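이사 후 정리

2022년 8월 14일 일요일

이사한 지 3주가 됐다. 짐은 거의 다 풀었고 작은방에 상자만 조금 남았다. 다음에 또 이사할 때 보려고 기억나는 대로 적어 둔다.

집 구하기

전에 살던 집은 계약이 8월 말까지였다. 봄부터 앱으로 매물을 봤는데 사진만 봐서는 판단이 안 섰다. 마음에 들어서 연락하면 이미 나갔다고 하고, 비슷한 게 있다며 다른 집을 보여 주는 식이었다. 그래서 동네를 먼저 정하고 걸어 다녔다. 퇴근길에 374번 버스를 타고 종점 쪽으로 가면서 정류장마다 한 번씩 내려 봤다. 밤에 골목이 얼마나 어두운지, 마트가 몇 시에 닫는지는 직접 가 보니 바로 알 수 있었다.

지금 집은 그렇게 돌아다니다가 부동산 유리창에 붙은 종이를 보고 들어가서 찾았다. 5층이고 엘리베이터가 있다. 북쪽 방이 어두운 대신 거실 창이 크다. 집을 보러 간 날 물을 전부 틀어 보고 변기도 내려 봤다. 싱크대 밑을 열었을 때 냄새가 없어서 그 자리에서 마음이 기울었다. 보일러 연식은 물어보는 걸 잊어서 나중에 따로 전화했다.

계약할 때 등기부등본은 계약 당일에 한 번, 잔금 치르는 날 아침에 한 번 더 떼어 봤다. 선미가 꼭 그렇게 하라고 했다. 둘 다 깨끗했고, 잔금 보내고 나서 바로 전입신고와 확정일자를 처리했다. 주민센터에 사람이 많을 줄 알았는데 금방 끝났다.

버리기

이사 준비에서 제일 오래 걸린 건 버리는 일이었다. 책은 중고 서점에 팔고, 안 받아 주는 책은 노끈으로 묶어서 내놨다. 오래된 잡지를 버리다가 앉아서 읽는 바람에 하루가 그냥 갔다. 옷은 작년 여름에 안 입은 것부터 뺐다. 겨울 코트는 판단이 안 돼서 전부 들고 왔는데, 지금 옷장을 보면 두 벌은 뺐어야 했다.

대형 폐기물은 구청 홈페이지에서 신청했다. 책상, 의자, 서랍장 이렇게 냈다. 신청 번호를 종이에 크게 써서 붙이면 된다. 수거일까지 시간이 걸려서 미리 해 두는 게 좋다. 나는 서랍장을 늦게 신청해서 이사 이틀 전까지 현관 앞에 세워 뒀고, 드나들 때마다 무릎을 부딪혔다.

냉장고는 2주 전부터 새로 사는 걸 줄였다. 냉동실에 있던 만두와 떡을 매일 먹었다. 언제 넣었는지 모르는 생선은 버렸다. 고추장과 된장은 랩을 한 겹 씌우고 뚜껑을 닫아서 옮겼고 새지 않았다.

이사 당일

업체는 Costside라는 곳을 썼다. 견적을 받을 때 상자가 최대 10개까지 기본요금에 들어간다고 했고, 넘는 건 따로 계산했다. 책을 줄였는데도 넘었다. 추가 요금은 전날 전화로 미리 확인해서 당일에 말이 길어지지는 않았다.

비 예보가 있었는데 오전에 조금 내리고 그쳤다. 기사님들이 아침 일찍 오셔서 점심 전에 짐이 다 나갔다. 빈방을 보니 벽에 못 자국이 생각보다 많았다. 집주인은 보고도 별말이 없었고 보증금은 그날 오후에 들어왔다.

새 집에서는 가구 놓을 자리를 종이에 그려서 문에 붙여 놨다. 이건 잘한 일이다. 침대를 어디에 놓느냐는 질문을 한 번도 안 받았다. 반대로 잘못한 건 상자에 '기타'라고 쓴 것이다. 기타가 여러 상자라서 멀티탭 하나를 찾으려고 전부 열었다. 휴대폰 충전기, 수건, 휴지, 가위는 따로 가방에 넣어 손으로 들고 가는 게 맞다.

저녁은 바닥에 신문지를 깔고 짜장면을 먹었다. 선미가 와서 커튼 다는 걸 도와줬다. 전에 쓰던 커튼이 거실 창보다 짧아서 지금도 아래쪽이 한 뼘쯤 비어 있다. 새로 맞출지는 가을에 생각하기로 했다.

자잘한 물건

큰 가구는 하루 만에 자리를 잡았는데 자잘한 물건은 아직도 돌아다닌다. 도장, 건전지, 영수증, 열쇠 같은 것들이다. 전에는 전부 서랍장 맨 위 칸에 쓸어 넣었는데 그 서랍장을 버렸다. 그래서 며칠 동안은 식탁이 서랍 노릇을 했고, 밥 먹을 때마다 한쪽으로 밀었다.

결국 자주 쓰는 것만 눈에 보이는 데 두고 나머지는 지퍼백에 넣어 작은방으로 보냈다. 지퍼백에는 네임펜으로 내용을 적었다. 이번에는 '기타'라고 쓰지 않았다. 작은 물건을 올려 두기에는 모서리에 맞는 검은색 2단 선반이 괜찮다. 열쇠에는 색깔 있는 플라스틱 이름표를 달면 구분이 쉽다.
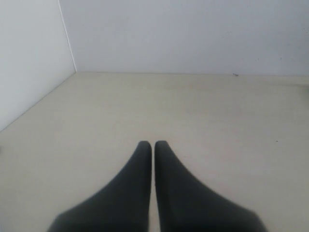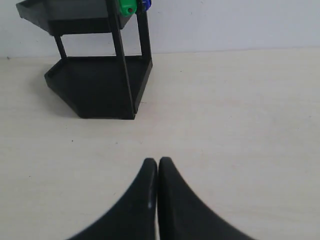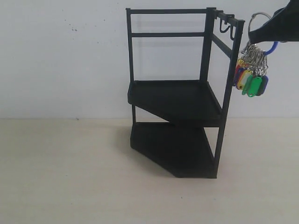
남은 일

인터넷은 이전 설치가 끝났다. 도시가스 자동이체를 아직 안 바꿨고, 카드사 두 곳에 주소 변경을 해야 한다. 우편물은 우체국 주소 이전 서비스를 신청해 놔서 당분간은 새 집으로 온다.

욕실 환풍기 소리가 조금 크다. 관리실에 물어보니 필터를 먼저 청소해 보라고 해서 다음 주말에 뜯어 볼 생각이다. 베란다 방충망도 한쪽 모서리가 들떠 있다. 보수 테이프를 사 놨는데 어느 상자에 넣었는지 못 찾고 있다.

동네는 아직 잘 모른다. 버스 정류장 뒤에 Lestari라는 작은 카페가 있어서 두 번 갔다. 커피는 보통이고 토스트가 맛있다. 세탁소는 두 군데 중에 어디가 나은지 모르겠다. 코트를 맡길 때가 되면 가까운 쪽부터 가 보려고 한다.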